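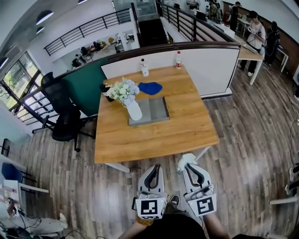 Shared table, upper level, with the vase, tray and blue cloth.

To: Wukgate building list
Subject: Re: Care of the shared table on the upper level
Date: May 13, 2022

Members of the list are thanked for their replies. The earlier message read in part:

> The Londoño office asks whether the flowers may stay on the
> shared table, and who is to wipe it down. Our staff have
> found drink bottles left there overnight.

The flowers may stay. The vase is to be lifted when the table is wiped, and never slid across the wood.

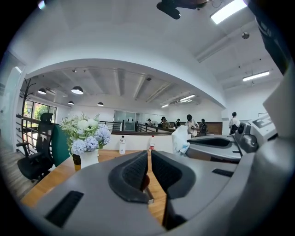 Bottles are a separate matter. Any bottle without a name on it will be removed at closing – this applies to full ones as well. Cloths should be folded and returned to the supply cupboard, and used tissues placed in the bin by the stairs.

The yearly allowance for the upper level is 600 dollars, of which 100 is set aside for cleaning supplies. Tenants wishing to change the arrangement should write to the Stomevis desk before the end of August.
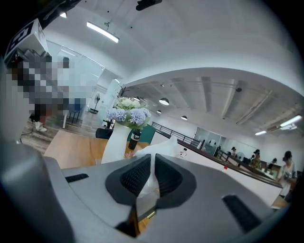

White roses and hydrangeas on the table; artificial, no watering required.

Building Services, Wukgate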